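News > Home & Linen > Press releases

Shop Stores Press Stockists Contact

FOLLINE BRINGS PRINTED BEDSHEETS TO PLORNIDTHORPE STORE

Plornidthorpe, November. Bedding maker Folline opens its new sheet range to walk-in shoppers this Saturday, doors at 10. Blue sheets, white triangles, bold lettering. Plus plainer ones for people who like plain. The range is called Jondura and it goes on sale at the Pacheco Street store first, online after.

Made for beds that get used. Folding laundry on them, sorting socks, packing a bag, leaving a sweater there till Tuesday. Folline asked 299 customers what they do on a made bed besides sleep and folding clothes came top by a long way.

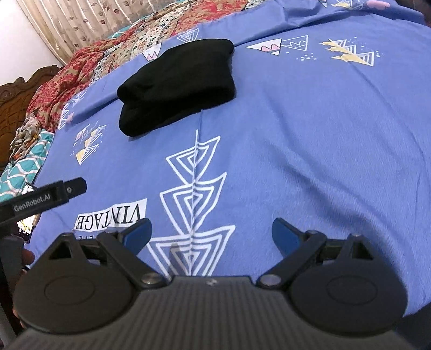

A strong pattern also hides creases better than a plain sheet, and dark knits are easy to spot against it at packing time. Twin, full and queen sizes at launch. King to folow. Matching pillowcases sold seperately.

The first 21 shoppers through the door get a free pillowcase, one per household. Old sheets can be dropped off at the counter for recycling, clean please. More than 3051 sheets are in stock for opening weekend.

Store and press questions: Folline press desk, Pacheco Street, Plornidthorpe.

Comments

bluebedroom: is there a deep pocket version?? mine always pop off the corners

tansy_k: Got the triangle one for my son's room, he likes it. Wish king was out already.

M. in Plornidthorpe: parking on Pacheco is bad on Saturdays, take the bus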